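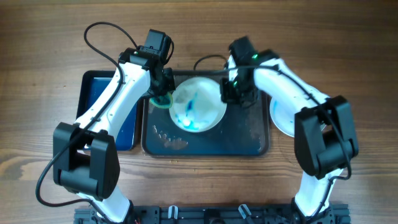 Ibsa Mersha wanted to know, after we gave the talk, why anyone would wash up in a tray at all when a bowl holds more water and the plates can soak. Fair question and we hadn't really answered it in the talk, so that goes first.

Posted in: Student Projects / Kitchen & Home

Why a tray. Shared kitchen at Drudard has one sink for the whole corridor and it's usually full. People end up washing their own plate on the table or the desk, with whatever flat thing they've got. Bowl is better if you own one. Most people on our corridor don't. A tray with a rim catches the drips, slides under a bed, gets used for toast the rest of the time. So the project was washing up with a tray on a table and no running water, and how clean you can get a plate that way.

What we tested. White plates and one sponge per session, washing-up liquid from the Irlow shop (own brand, blue). Plates dirtied with gravy or porridge, left overnight. We picked porridge as it sets like glue. Gravy was the easy one, should of swapped it for egg.

Total was 32 plates over the whole thing. Half gravy half porridge. Water for each session was 1065 ml, an odd number but that's what the jug from the Verbeke kitchen holds to the brim and it saved measuring.

Method, short version
- jug of warm water, squirt of liquid, swirl
- sponge only, no scourer, no brush
- wipe from the middle out to the rim, then the rim itself
- turn over, do the back
- rinse from a second jug, stand up to drain
- look at it under the desk lamp, then the finger test (drag a dry finger across, does it squeak or slide)

Two ways of holding the plate. Flat in the tray, or tipped up on its edge with the other hand. Tipped up is what most people do at a sink without thinking. On a tray it runs down your wrist if you're not careful, but the dirty water leaves the plate and you can see what is left. 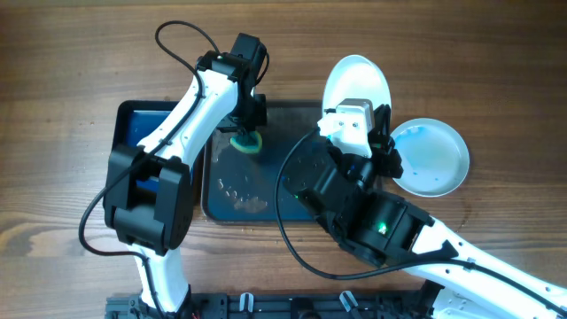 Flat was slower to come clean. The bits you've loosened just sit there in a puddle and you push them round to the other side. With porridge we had to go over the same plate again and again, and it still failed the finger test near the rim. With gravy there wasn't much in it.

The state of the tray matters more than we expected. After 4 plates the bottom is filthy and anything you lay down in it picks up a film on the back. We didn't plan for this. First few sessions we only checked the fronts (mistake, and it means the early results are only half results). From then on we wiped the tray out at the halfway point and the backs got a lot better. Cost a bit of water.

Too much liquid is the other thing. One session somebody got heavy handed and everything was blue. It lifts the grease fine but the rinse jug ran out well before the plates did, and the last ones dried with smears on. You can taste it too if you don't rinse, not recommended. A couple of drops in the jug is plenty, and if the sponge stops foaming put a drop on the sponge and leave the jug alone.

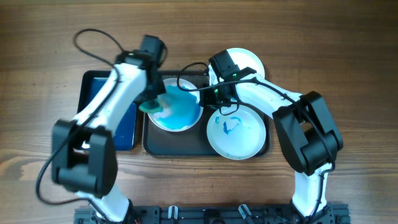

We also tried using the first plate as a little basin. Pour the soapy water into it, dip the sponge there, clean the others from it. Idea came off a camping site at Trenenton where there's one tap and a long walk. It does work. Uses the least water of anything we tried, and the tray stays cleaner, so less film on the backs. Drawbacks, plates are shallow and you knock it. Also the basin plate has to be done last and by then the water's grim.

Results in a few lines. Tipped up with a wiped tray passed most often. Basin plate came second and used less water. Flat with no wiping was worst by a long way. Porridge failures were nearly all at the rim, 8 of them, gravy failures were all on the back.

Problems. Sponge wore out and we changed it part way thruogh, so the later plates had a newer one. Finger test is down to whoever's finger it is. Should have had the same person do it every time. Room was colder in the mornings and the water cooled off faster, didn't record it.

If we did it again, egg, and a thermometer in the jug. And check the backs from the start.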